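Collecting Pick Examples with a Hand-Held Gripper at Home

This page explains how we record short examples for a learning system with the hand-held gripper, in ordinary rooms and with ordinary small things. It is written for new collectors in the Plamen project. If you have collected with us in January, please read it again, the part about surfaces has changed.

What you need

The gripper with its camera, charged. The memory card, empty. A flat place at the height of your hip, for example a bed or a low table. A set of objects from your list. For this round the list is jewelry: bead bracelets, bangles, metal rings and bands of any size. They are hard for the model because they are thin, they have holes, and they shine.

Step 1. Prepare the surface

Put a cover on the place where you work. A plastic tablecloth is fine, also a shiny one. In the Briller round we asked everybody to pull the cover completely flat, and the model became very good on flat covers and quite poor on all others. So now leave some wrinkles. Do not make them higher than the finger pads, or the pads will push against the fold before they reach the object.

You do not need to clean the whole room. Pillows, clothes and cables at the back can stay where they are. Only check that there is no paper with a name or an address, and no mirror that shows your face.

Step 2. Place the objects

Lay some pieces together so that they touch or cross each other, and keep one piece alone, farther away. A wide band can stand on its edge or lie flat — change this between recordings. Do not arrange the beads into a nice circle. Drop the bracelet from a small height and accept how it falls.

Step 3. Check the view

Hold the gripper over the surface with the fingers open. Both finger pads must be in the picture, and the objects should be between them or a little to the side. Dark corners are normal with this lens. If you see a bright reflection exactly on the object, move the lamp or turn your body. A reflection on the cover beside it is welcome.

Step 4. Record

Press the button and wait 2 seconds without moving. Then approach slowly, close the fingers, lift, and put the piece down in another place. Open the fingers fully and go back up before you stop the recording. One recording has one pick only. If two bracelets are linked and both come up, do not shake them apart. Finish the movement, put them down, and mark the recording as "linked" in the log.

Make 4 recordings with one arrangement, then mix the objects again. One session is 40 recordings. More than this is not useful, because the hand gets tired and the movements become careless.

Step 5. Failed picks

Keep them. If a bead slips out from the pads, try again one time inside the same recording, and write "retry" in the log. Delete a recording only when the camera was covered or when another person came into view.

Step 6. Send the files

Copy the card to the Tistedlow folder the same evening. The name of the file is your collector code, the object list and the number of the recording. Do not cut the beginning or the end of the video, the script does it. The Karabulut tool will then show you which recordings it could not read. Normally the reason is fast motion at the start, and you can repeat these in the next session.

Common problems

The bangle turns when the fingers close. Take it across the narrow part, not over the clasp.

The cover comes up together with the bracelet. Your fingers are too low. Raise the hand by the thickness of one bead and try again.

The log and the files do not have the same count. Please correct it before you send. In the last round we had 145 recordings without a line in the log, and we could not use any of them. 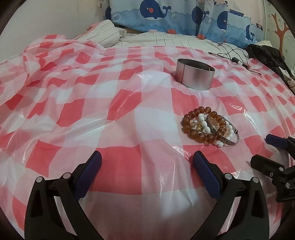 When the session is finished, wipe the finger pads with a dry cloth and check the small screws on the fingers. If one is loose, tighten it by hand and write it in the log, so that the next collector knows to look at it too.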